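## 3. The Packing Task and How the Students Taught It

We settled on the schoolbag task quite late, and I should say that it came out of a lunch conversation and not out of the literature. Celeste Baptista, who runs the Idis robotics club with me, had asked the students what they would most like a robot to do for them before eight in the morning, and packing a bag won easily. The task as we wrote it down is simple to say: two arms, one backpack, and a handful of flat things that belong inside it. The students were free to lay the items out however they pleased, provided that a person could pack them without getting up from a chair. They took that freedom seriously, and very few of the layouts were tidy (we were rather glad of this, as real desks are not tidy either).
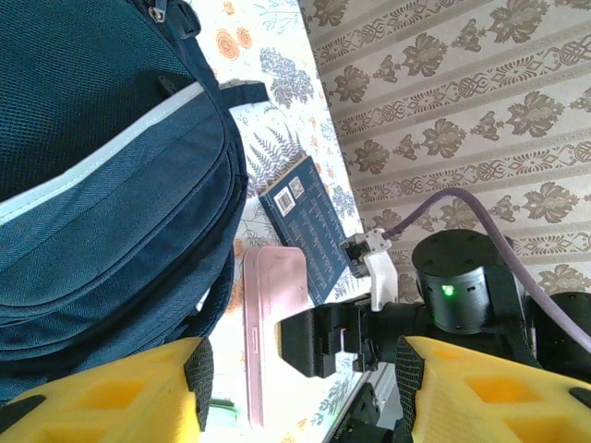 ### 3.1 Teaching sessions

Students worked in pairs, one guiding the arms and one keeping the log, and they swapped after every ten attempts or whenever somebody's shoulders got tired. Over the term the club recorded roughly 200 attempts, and we kept the poor ones along with the good ones, each marked with a short note in the student's own words. Darragh Fahy wrote the first version of the log sheet and then rewrote it when it became clear that "bag went funny" could mean five different things!

The backpack was by far the hardest object to deal with. A book keeps its shape when you pick it up at one end, but a soft bag folds, sags and swings its straps into whatever is nearby, and its opening is seldom where you left it. Holding the bag up takes both grippers, and then there is no hand left for the book.
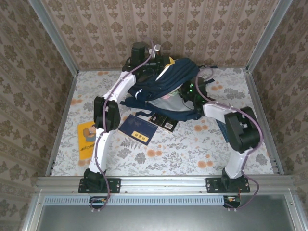
Leif Hägglund suggested early on that the lift and the loading be taught as separate skills, with a short pause in between for the arms to return to a known posture. We resisted this for a while because it felt like giving up on the whole task, but the logs were on his side. Once the skills were split, the students' notes became calmer and a good deal more useful, and the pairs began to compare tricks across sessions, which they had not done before.

### 3.2 Thin and floppy items

Books with stiff covers gave us little trouble. Booklets were another matter, and we spent far more time on them than we had planned. A single gripper tends to catch the cover and leave the pages behind, so most pairs arrived sooner or later at a two-handed approach, with one gripper on each side of the booklet.

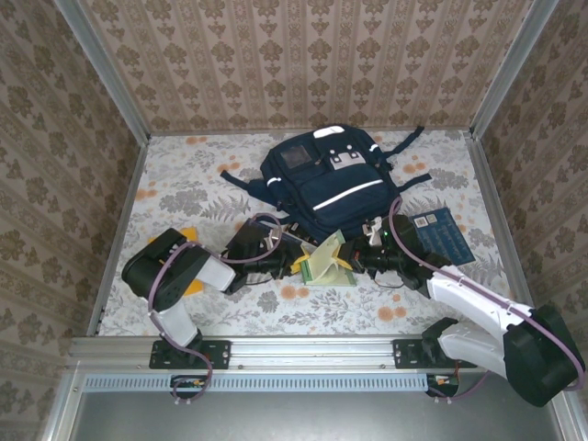 The pairs disagreed about how firmly to hold things, and we let them disagree. Birger Boström's pair preferred a light touch and a slow lift, and they had fewer creased pages to show for it, while the older students squeezed harder and finished sooner. Both styles are in the recordings, labeled by pair, and we come back to the difference in Section 5. I will only add that 23 attempts were set aside because the log and the recording could not be matched, nearly all of them from the first weeks.

### 3.3 Zippers

Opening and closing the bag was meant to be an extra for students who had finished everything else. It became the part they talked about most. A pull tab is small and hangs freely, and the wrist view matters a great deal here, as the fingers have to come in on both sides of the tab without pushing it away. Åsmund Strand asked his pair to practice the approach alone, stopping before the grasp, until the fingers arrived in much the same place each time.

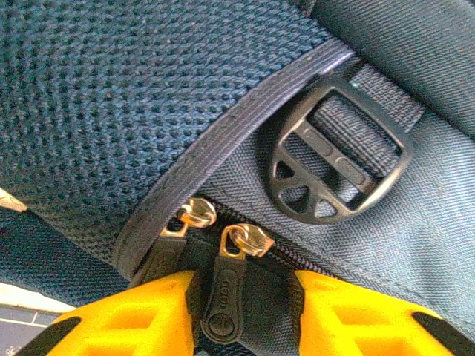

*Figure 4. Wrist view of the gripper fingers on either side of a black zipper pull tab on the navy backpack.*

We scored the approach and the pull separately, following the same thinking as in Section 3.1. A pair could therefore earn credit for a well-placed approach even when the slider never moved, and the younger students in particular told us that this kept them going through a long February.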